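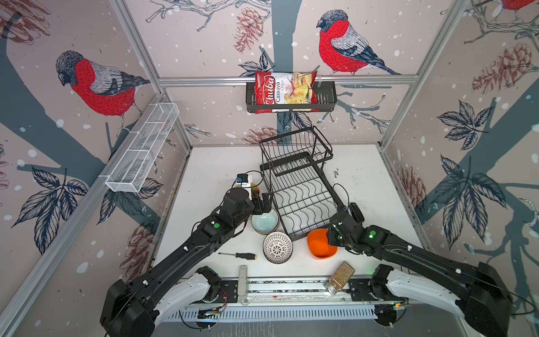

The student cell, with the bowls and the dish rack set out between the two arms.

Robotics Club Report: Can It Do the Dishes Yet?

Short answer, no. Longer answer below, for those of you who asked at the open evening why the club wanted more money and what happened to the last lot.

The project is called Wasus. It started in February, when Temitope Briggs and Nattawut Sangkhawat talked the club into dropping the line-following cars and going for a pair of arms that could put bowls in a rack. I voted against it. I thought then that it was too much for a group that meets after class and shares one good soldering iron, and I can't say I've been won over. But I was asked to write it up fairly, so I'll try.

The idea is that a student steers both arms by hand through the whole job, the computer records every move, and after enough recordings a program tries to do the same thing by itself. Apinya Rungrueang set a target of 400 recordings before anyone was allowed to show it off. They have those now. What they don't have, if you ask me, is a clear picture of what the 400 recordings taught it.

Take the results from the last test night. With the orange plastic bowl the program does fairly well. It goes to the right place, it closes at the right time, and the bowl usually ends up somewhere in the rack. Swap in the teal one with the speckled glaze and things get shaky. Stack that on another bowl, as the team has started doing, and the left arm tends to hover and think it over until somebody hits stop. Temitope says this is a hard problem and that people with real budgets get stuck on it too. I believe her. It's also what I said in February.

My other complaint is what gets called a success. On the team's score sheet a bowl that lands in the rack upside down and leaning on the wires gets the same check mark as one standing up properly. Nattawut says they'll split the score into two columns. He said that last month as well.

Then there are the walls. The cell has panels covered in bullfinches and pinecones, and Apinya would like to change the pattern every so often so the program doesn't get too used to one background. That seems like a sound idea to me, and I'd like to see it tested before we buy more wallpaper. So far every recording has been made with the birds.

A few things I will give them. The aluminum frame is square and solid, which is more than I can say for our old bench. The wiring on the front rail is out in the open where a beginner can follow it, and two of the newer members learned to read a circuit diagram that way. Attendance is up. Teresa Czarnecka, who teaches the Thursday-free half of us in the Jarman building, says her class now asks better questions about sensors than she has answers for.

The team plans to enter the Raltby student challenge, where the table is laid out by the judges and you don't get to pick your bowls. I'd hold off a year. They want to go now, and they have the votes.

If you'd like to take a turn steering, ask Apinya for a slot. Tie back long hair and leave your coffee outside the room.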